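Food Science Lab, Week 4 handout
Instructor: Ansel Pettigrew

Topic: Pectin and gel set

Pectin is a carbohydrate found in plant cell walls. In jam it forms a gel when there is enough acid and sugar. Sugar ties up water, and acid lets the pectin chains come together.

Underripe fruit has more usable pectin than ripe fruit. Apples and citrus peel are high; peaches and strawberries are low.

Work in groups of 2. Weigh 80 g of sugar for each batch. Cook one batch with lemon juice and one without, and record the texture of each after cooling.

Libor Jireš has the pH strips. Lab reports go to him before the next session.

Reading: Haberkorn, chapter 2.
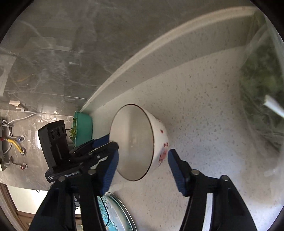
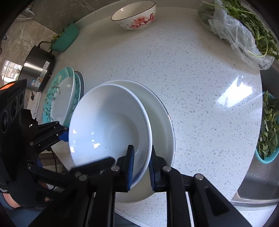
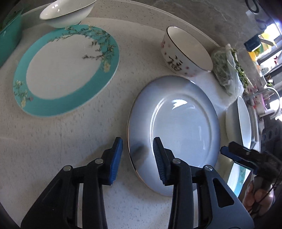 Dishes on the speckled countertop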